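## Skernska put a sea song back on the bill

The choir Skernska have released their own version of an old rowing song, and it is now on the Plavmont label's page with the words printed underneath. The recording lasts just over four minutes. It was made in one take in January, in the hall at Skivar, with two accordions and no drums.
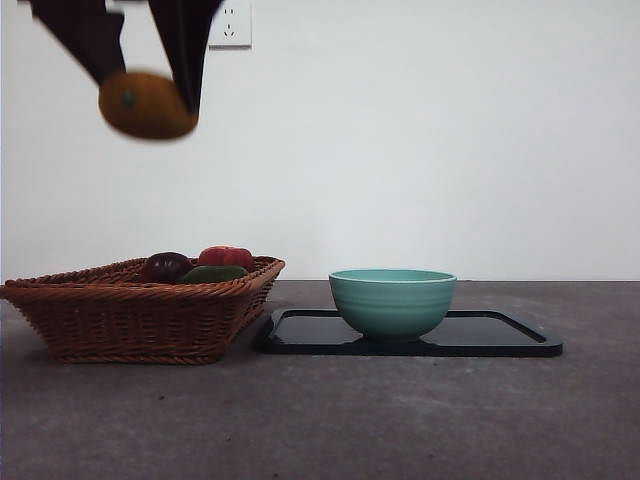

The song used to be sung at a gallop, and most of us know it that way from weddings. Skernska take it at walking pace and leave the last verse to the low voices. On the sleeve the title is set in plain black on an orange-brown ground, close to the colour of the round thing held up between those two dark fingers. It looks better in print than on a phone.

The video had 2152 views when this newsletter was put together, and 1244 of those came in the first week. For a choir that normally sells its discs from a table at the door, that is a good start.

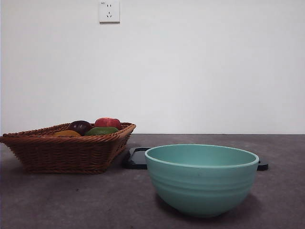

Ostermann wrote in to say that the slow version is fine but the missing drums are a mistake, and that the song loses its point if you can't row to it. The older recording, the same letter adds, had a bass drum all the way through and was the better for it.

Both versions will be played at the spring concert in Skivar, the fast one before the interval and the slow one to close. There are 75 seats left, all in the side rows. Tickets are sold at the hall and can't be held by phone.
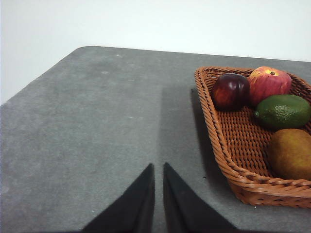

*Posted by the newsletter desk, April 30, 2018*

Plavmont will also press the song on a small vinyl record, with a lullaby on the other side. Orders placed before the concert can be picked up in the foyer on the night. Sheet music for four voices is at the same counter, and the accordion parts are sold separately.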